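Portes ouvertes chez Gasser : le reporting en 13 étapes

On m'avait promis une demi-journée, j'en ai passé une entière, dont 48 minutes à attendre un badge. L'éditeur ouvrait ses bureaux pour présenter Plevisbridge, son module de tableaux de bord, à une poignée d'utilisateurs triés sur le volet (j'avais répondu au mail).

Babita Garg a mené la démonstration tambour battant. Connexion aux sources, modèle, filtres croisés, export PDF : tout s'enchaîne, jusqu'au camembert à 9 parts que personne n'avait demandé. Les rapports planifiés sont bien pensés. La gestion des droits, elle, semble avoir été conçue par quelqu'un qui se méfie de ses collègues.

Yakubu Okoro a ensuite parlé performances, courbes à l'appui - sans échelle, mais très jolies.

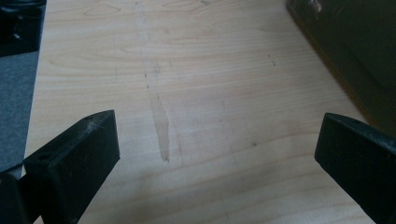
Côté mobilier, du bois clair. 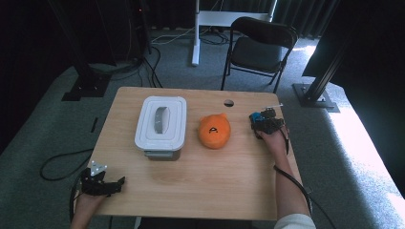 J'ai posé ma question sur la reprise des anciens rapports Motden. Réponse : « en décembre ». De quelle année, on me recontactera. Le connecteur SQL, lui, est livré, et quatre modèles de rapport sont fournis d'office. J'en utiliserai un.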